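In defense of the hand-cut sign

January 8, 2022

My town has 11 storefronts on its main block and I can read the signs on all of them from the bench outside the post office. I could also read them with my eyes half shut, as most of them now use the same thin gray lettering. The dentist, the bakery, the place that sells running shoes and the place that does taxes all look like branches of one company. A visitor would have to press her face to the glass to learn which one has bread.

I think this is a loss, and I think it is one we could fix cheaply.

For 14 years I did layout for a small print shop called Palumbo. We made menus, funeral programs, raffle tickets and a great many banners. When I started, customers came in with a drawing. It might be on the back of an envelope, and it might be bad, but it was theirs. The G would be too fat or the last two letters of the name would be squeezed in because the person had run out of envelope. By the time I left, customers came in with a file. The file had been made on a website from a template, and there were perhaps five templates that people liked. I once printed two banners in one afternoon for two businesses that were suing each other, and apart from the names they were the same banner.

My old boss, Sandro Grasso, liked the files. They saved him money. A drawing took me most of a morning to clean up and a file took 10 minutes. He was right about the cost and I never won that argument with him. But the drawings are what I remember. I can still see the sign for Leleo, the shoe repair place, with its lopsided L at each end of the word. The owner had drawn it at his kitchen table with a ruler that had a nick in it, and the nick showed up in every straight line. We offered to take it out. He said to leave it. The shop has been closed for years and people in town still give directions by that sign.

The usual case for the clean, standard look is that it is easier to read. I take that seriously. Road signs should be standard. So should medicine labels, tax forms and the little map on the back of a hotel door. In those places I don't want to meet anybody's personality. But a shop name or a classroom wall is a different job. It is read slowly, by people who are standing still or walking past for the hundredth time, and it has to give them something to hold on to. A letter that leans a bit is no harder to read at that speed. We have been reading each other's handwriting for a long time.

There is a second case, which is that handmade lettering looks cheap. This one I hear from business owners, and I understand the worry. A crooked sign on a law office might make me wonder about the contracts. Still, I think people have the thing backward. The template used to look expensive because it used to be expensive. Now anyone can have it in a few minutes for nothing, and customers know that. Cutting out seven or eight letters one at a time, choosing a color for each and putting them up by hand is now the slower way to do it, and it looks like somebody spent an evening on it.

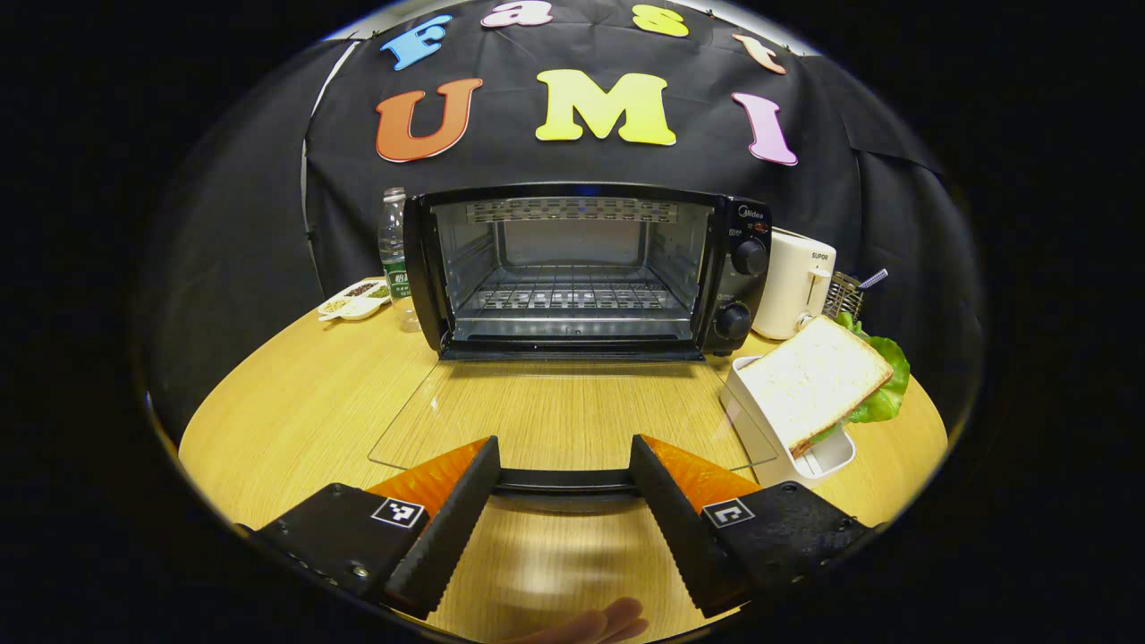
Cut-out letters on black cloth. Nearly every one a different color.

Schools understood this for a long time and are now forgetting it. My niece teaches third grade, and when she started there was a drawer of construction paper and a box of scissors in every room. Today her school buys its wall displays in a kit from a company called Fesier. The kit has a border, a title, four posters and a welcome sign with the letters already spaced. It goes up in 20 minutes. She doesn't blame anyone for using it, and I don't either, given what teachers are asked to do in August. But she told me that her students never look at it. They looked at the old one all the time, mostly to argue over whose letter was whose.

Children are good judges of this. Give a child a printed name tag and it will be on the floor by lunch. A name tag she cut and glued herself will go home, get taped to a bedroom door and stay there until the family moves. My own daughter's door had a set of letters on it from first grade until she left for college, and the second one was upside down the whole time.

I should be fair about my own side. A lot of handmade lettering is poor. I have seen church supper posters where the date could not be made out, and I drove past a farm stand for a whole June before I worked out that it was selling beets. Color can go wrong too. Yellow on white can't be read from across a room by anyone, and red on blue makes my eyes hurt. Some plain rules help. Put light letters on a dark ground or dark letters on a light one. Make the letters thicker than you think they need to be. Lay the whole word out before you stick any of it down - this alone would have saved half the posters I have ever cleaned up. Past that, I would leave people alone.

What I would not do is fix the lean. Sign software now has a tool for this. The one we used at the shop, Clikeck, could take a scan of hand lettering, straighten every line and even out every gap. There was also a setting that put some wobble back in afterward so the result would look "authentic." I used that setting for a coffee shop once. The owner, Cameron Cairns, was pleased with it for a month and then came back and asked if I could just print what he had drawn. He said his customers kept asking what font it was.

I have thought about that question often. Nobody asked the shoe repair man what font he used. They could see that a person had made it, and they could more or less see which person.

There is a proposal before our town council to adopt a design guide for the main block. It runs to 60 pages and it lists three approved typefaces. Viola Cocco, who wrote most of it, is a careful planner and I agree with her on the lighting, the awnings and nearly everything about parking. On lettering I think she is wrong. The guide says that approved typefaces will give the block "a shared identity." The block already has one of those, and it is thin and gray.

My suggestion is to strike the typeface list and keep the rules on size and lighting. Let the bakery have a sign that the baker drew. If it comes out ugly she can paint over it in the spring, and in the meantime I'll know where the bread is.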